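Sheet Metal Fabrication, Unit 4: Bend Allowance and Flat Pattern Length
Handout to accompany lecture, instructor Heikki Salminen
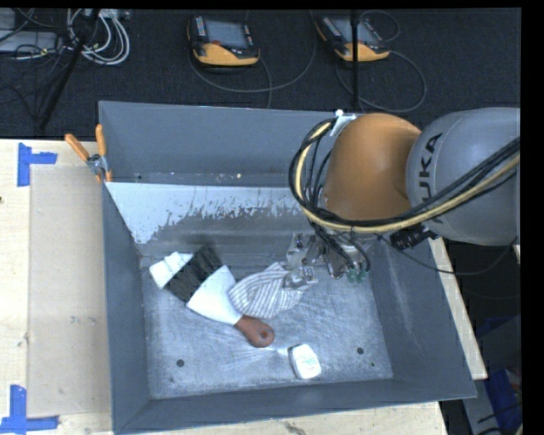
Why does a bent part need a flat blank shorter than the sum of its outside dimensions?
Outside dimensions are measured to the sharp corner where the two outer faces would meet. The metal follows a curve inside that corner, and the path along the curve is shorter than the path out to the corner and back.

4.1 Neutral axis

When sheet is bent, the outer surface stretches and the inner surface is compressed. Between them lies a layer whose length does not change, called the neutral axis. In flat sheet it sits at half the thickness. In a bend it shifts toward the inside face. Its distance from the inside face, divided by the thickness, is the K-factor.

For air bending of mild steel, K normally falls between 0.33 and 0.45. Tight radii give lower values. As the inside radius grows large compared with the thickness, K approaches 0.50.

4.2 Formulas

Symbols: A = bend angle in degrees, measured as the angle through which the flange is turned; R = inside radius; T = thickness; K = K-factor.

Bend allowance: BA = (pi / 180) x A x (R + K x T)
Outside setback: OSSB = tan(A / 2) x (R + T)
Bend deduction: BD = 2 x OSSB - BA
Flat length: L = sum of outside flange dimensions - BD for each bend

Note that A is not the included angle. A flange left at 120 degrees included has been turned 60 degrees, and 60 goes into the formula. The two are equal only at 90. This is the most common error on the Unit 4 quiz.

4.3 Worked problem

An open tray is made from 2 mm mild steel. In cross section it has a base of 300 mm and two walls of 89 mm, all outside dimensions. Both bends are 90 degrees, R = 2 mm, K = 0.40.

BA = 1.5708 x (2 + 0.8) = 4.398 mm
OSSB = 1 x (2 + 2) = 4 mm
BD = 8 - 4.398 = 3.602 mm
L = 300 + 89 + 89 - 2 x 3.602 = 470.80 mm

Carry three decimals through the calculation and round the flat length to two. Rounding BD first gives 470.8 here, but the error adds up on parts with many bends.

4.4 Sources of error

Thickness. Nominal 2 mm sheet may measure less. Take a micrometer reading from the actual stock.
Radius. In air bending, the inside radius is set mainly by the die opening and the material. A punch with a nose radius of 2 mm does not guarantee an inside radius of 2 mm.
Grain direction. Bends parallel to the rolling direction crack more easily. Lay out blanks so that critical bends run across the grain.
Springback. The flange opens slightly when the load is removed. Overbend to compensate, and use the final angle in the formulas.

4.5 Exercises

1. Repeat 4.3 with walls of 191 mm and the same base.
2. Repeat 4.3 with K = 0.33. State the change in flat length.
3. A single-bend bracket has outside flanges of 89 mm and 191 mm, T = 2 mm, R = 3 mm, A = 60 degrees, K = 0.42. Find BA, OSSB, BD and L.

Show all intermediate values. Units are millimeters throughout.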